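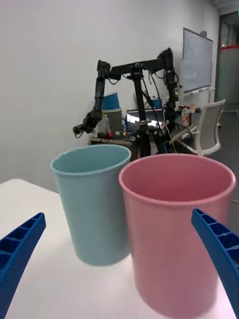 Ilze Marovska
Production planner at Amlow. I write about small factories and machines.

On Sunday I went to the open day of Netine, in their lab in Nisbet. I promised to some colleagues that I will write down what I learned, so this is a thread. It became longer than I planned.

Short background for those who don't know me. At Amlow we pack spare parts for kitchen appliances. Our catalog has 1,794 items, and most of them we sell in small amounts. A classic robot cell doesn't fit us very well. I have asked for offers before, and each time the answer was good for one product and bad for all the others.

Netine works on arms that learn a task from a person. The person does the task many times by guiding the arms, the system records it, and afterwards the arms try to do it alone. I had read about this method, but reading is one thing and standing beside the table is another.

The visit was in small groups. We had first a talk of twenty minutes, then the demonstration, then questions. The talk was clear and I liked that it had few slides. I arrived at the wrong entrance and missed the first part, so if somebody from an earlier group has notes about the safety topic, please send them to me.

What surprised me first is how simple the task looks. A light blue container, a pink container, a white table, and you must put the right object into the right one. My daughter could do it when she was three. But the engineer asked us to say aloud every decision that our hand makes when it does this, and our group became quiet quite fast.

Where do you hold the object? From the side or from the top? How high do you lift it before you move? What do you do when one container stands a little in front of the other? In our packing area people answer these questions all day and are never asked about it.

The fingers of the gripper are bright blue plastic, with small rectangular cells on the inner side, like a little ladder. I asked if they bend around the object. They do, a bit. For us this is an important detail, as many of our parts are light and have thin walls. A hard metal finger would leave marks on them.
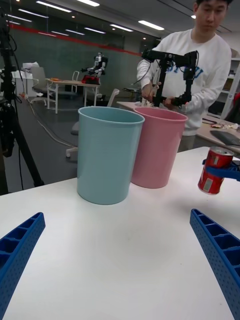
I want to say something about training time, as this was my main question when I drove to Nisbet. In the offers I receive, "programming" is one line with one price, and I never know what is behind it. At Netine I could at least see what kind of work it is. A person stands at the table with a black jointed arm in his hands, a small thing with thin cables, and the robot's arms work on the other side with an object as ordinary as a red soda can. It is manual work. It needs patience and a steady hand, and I believe two or three people from our evening shift would be very good at it.

The number I wrote down: for one simple sorting task they like to have 500 recorded examples. Not all of them in one day. I asked if a tired operator gives worse examples and the engineer said yes, clearly, and that they make breaks for this reason. I appreciated this answer. I have a rule for breaks at our manual stations also, and I must defend it every year in December.

We were allowed to try the guiding ourselves. I had two attempts. In the first one I moved too quickly and knocked the container over. In the second one I did it properly, but so slowly that the person waiting behind me started to give me advice. The feeling is strange in the beginning - your hand knows where it wants to go, but your eyes are looking at another hand.

A colleague from purchasing asked me to find out about the price. There is no price list yet. Netine rents out the equipment to pilot partners for 3 months, and the partner must give one employee for the recordings. More details I will not put here, I have to ask first whether they are public.

Some things I didn't like, to be fair. The demonstration used large and easy objects. When I asked about transparent bags (half of our life is transparent bags), I received a polite answer which I understood as "not yet". Also I would like to know how the system behaves when the light in the hall changes. Our windows face west and after four o'clock everything on the table looks different.

They also have an internal project called Jikov, for small parts that arrive mixed in a tray. It was mentioned only in the questions. If I understood right, it is still early, and it will be shown to visitors later. That is the one I would drive to see again.

To the people who asked me under my last post if such arms will take the packing jobs: I don't know, and I don't want to pretend. What I can say is that at Amlow I have open positions in packing since spring and few applications. My first wish would be the boring refill tasks, the ones for which people draw lots.

Next step from my side: I will choose two products from our catalog, one easy and one annoying, and send samples to Netine. The annoying one is a rubber door seal which never lies the same way twice. Those who work with it know.

If you were also there, I would like to compare notes, especially with people from food or pharmacy. And if you plan to go to the next one: use the entrance on the parking side, and bring a jacket, the room for the talk is cold.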